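About the Testard Workshop

Last updated: September
Reading time: 3 minutes

The Testard Workshop is a shared workspace for people who build robots and small automated machines in their own time. Members bring their own projects, work on them at shared benches, and use tools that few households could buy or store. The workshop is run by its members and is open to adults of any background. No engineering degree is required, and many members had never wired a motor before they joined.

The workshop began in a rented garage with four members and one drill press. It now occupies the ground floor of the former Leclerc bindery, where it maintains 17 benches, a metal room, an electronics room and an open floor for testing. Membership is limited to the number of people the building can serve properly. A waiting list is kept at the front desk.

Our Work

Most projects at the workshop are personal. Members have built plant-watering systems, camera sliders, a sorting machine for buttons and several generations of line-following carts. Each member owns what he or she builds. The workshop makes no claim on designs, code or parts, and it does not sell finished machines.

The largest shared effort is the Ivia project, which is concerned with robot arms for ordinary kitchen tasks. Its members chose baking as their subject. Dough is a demanding material for a machine: it sags, sticks and changes shape when it is held, and a grip that suits a mixing spoon may tear it. Foil trays present a related difficulty, as they bend under light pressure. The Ivia group meets in the evening, from 7 p.m., and any member may attend.
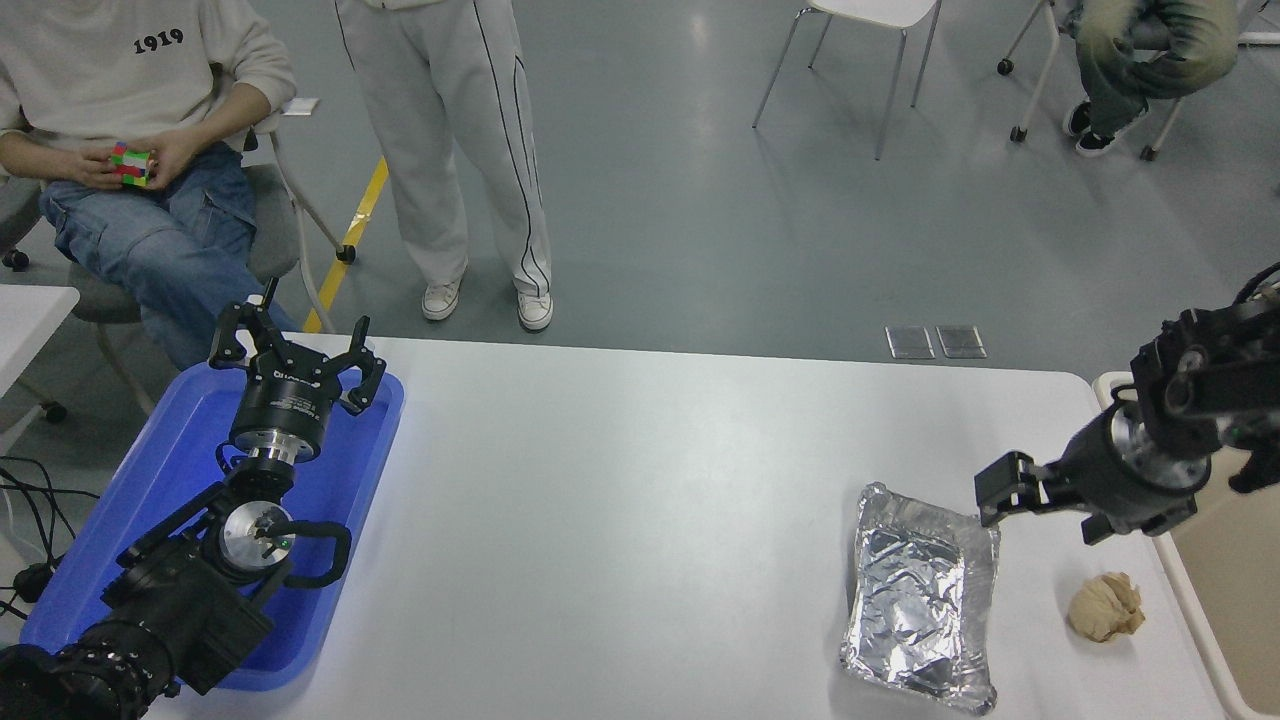 A two-finger gripper above the foil tray, with dough on the table and the three-fingered gripper at left.

Work on Ivia is divided between hardware and software, although members are encouraged to take part in both. The hardware group looks after mounts, cables and grippers. The software group writes the motion routines and keeps the project log, which held 444 entries at the last count. The log records failed attempts in the same detail as successful ones — a practice the whole workshop has since adopted.

Training and Safety

All new members complete the Brononen course before using powered equipment. The course takes its name from the first milling machine the workshop owned and consists of 21 hours of instruction, spread over several weeks. It covers hand tools, soldering, safe use of motors and basic programming. Members who wish to operate a robot arm complete a further session on emergency stops and working distances.

Floor markings are to be respected at all times. Food materials used in testing are discarded at the end of each session and may not be eaten.

Membership and Visits

Applications are accepted throughout the year. Applicants are asked to visit the workshop at least once and to describe, in a few sentences, something they would like to build. Plans do not need to be complete. Reduced dues are available on request — please ask at the front desk for the form.

Visitors are welcome during open hours, from 2 p.m. to 6 p.m. Groups should write to the workshop in advance so that a member can be present to receive them.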